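4.2 The bun task

The second arm went up in the Iltby workshop in November, on a table that had been bought for its price and was level in one direction only. Valdir Xavier wrote the controller, Polat, over 33 evenings, most of them after the laser cutter had gone quiet. We chose steamed buns as the test load on the grounds that they are soft, cheap and easily offended.
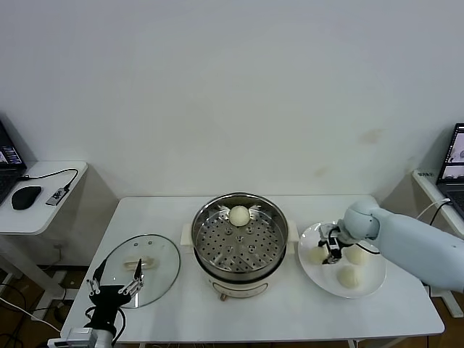
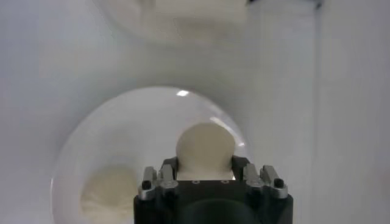 Figure 3. The two-arm build at the bun task: the table with steamer, lid and plate, and a close view from the gripper.

Grip force was set by hand, starting high and coming down in steps until Gülizar Bayram stopped wincing. We logged 40 trials at the final setting – the earlier ones are better described as catering losses. A trial ended when the bun was let go, wherever that happened to be. Timing came from the Polat log, which drifts a little overnight and was reset each Thursday. The lid was scored separately, as its handle asks for a different approach angle and, in our hands, a good deal more patience.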